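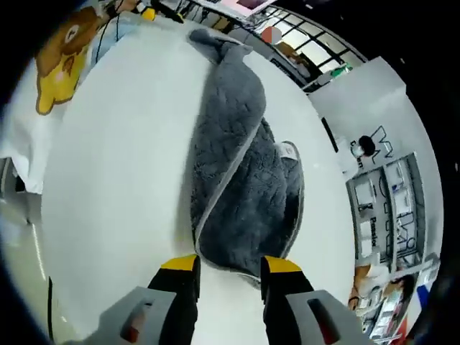 Gray fleece on the white table, yellow fingertips up. Build thread, grab a coffee 🧵

So I've been chipping away at this folding project since February and a bunch of you asked for a proper update instead of my usual one blurry gripe at midnight. Fine! You win!

Short version for new people: I'm building a pair of hand-held grippers at our shared workshop, you fold things with them, they log how your hands moved, and someday a pair of arms bolted to a bench at my place will (fingers crossed) fold my laundry. Someday.

The arms are called Kerr. Both of them. One name, two arms, don't ask me to pick a favorite.

OK, fingers first. Black finger, yellow pad on the tip, and I am weirdly attached to the yellow. My first tips were black too and I could never find them in the footage against dark cloth. Swapped the color, problem gone, one evening of printing. Best trade I've made all year.

The pads are on version 8. Version 7 was too slick, version 6 was so grabby it pulled little tufts out of a bath mat. RIP bath mat.

Fleece is a pain, by the way. It's thick, it's fuzzy, and when you fold it the long way the layers want to slide off each other. You pinch what you think is one edge and you've got three. Trim helps a lot (there's something firm to close on) so I go for the bound edge whenever a blanket has one.

Somebody asked about tags. Yes, I leave them on. Real laundry has tags.

Money, because you always ask: the finger parts and springs came to some 200 bucks, mostly from Clallberg, who ship fast and pack everything like it's going to the moon. The arms were a used pair off Karnirent and I'm not typing that number where my brother can read it.
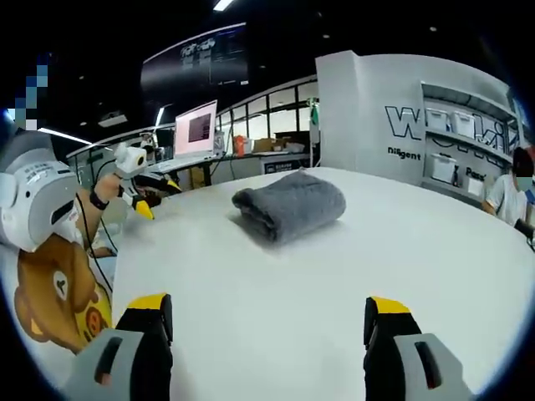
Then there's the white table. I wanted a big plain surface so the cloth is the only interesting thing on it, and it's been great for that, but pale towels just about vanish. Gray is my happy medium right now.

Working next to other people is the part I didn't expect to like so much. You watch somebody else go at the same towel and they start from the opposite corner, and you're standing there like, wait, you can DO that??

Niall Tosh got me to stop squeezing so hard. He folds like he's handling a sleeping cat. My logs from before that are basically me strangling terry cloth.

Count as of last night: 2985 folds logged. I'm tossing a good chunk of the early ones, the clock on the left gripper was drifting and the two hands don't line up. Painful, but I'd rather redo them than train on mush.

Next up: a stiffer spring in the right finger, cable clips so I quit snagging myself, and a first try on Kerr with the small towels only. No blankets yet. I'm brave but not that brave.

Finger files are going up on the Ostevell page once I fix the screw holes (they're a hair too tight, you'll crack the housing if you force it, guess how I know).

Drop your questions below, I'll get to them after dinner. And yes, socks are on the list. Please stop asking about fitted sheets 😭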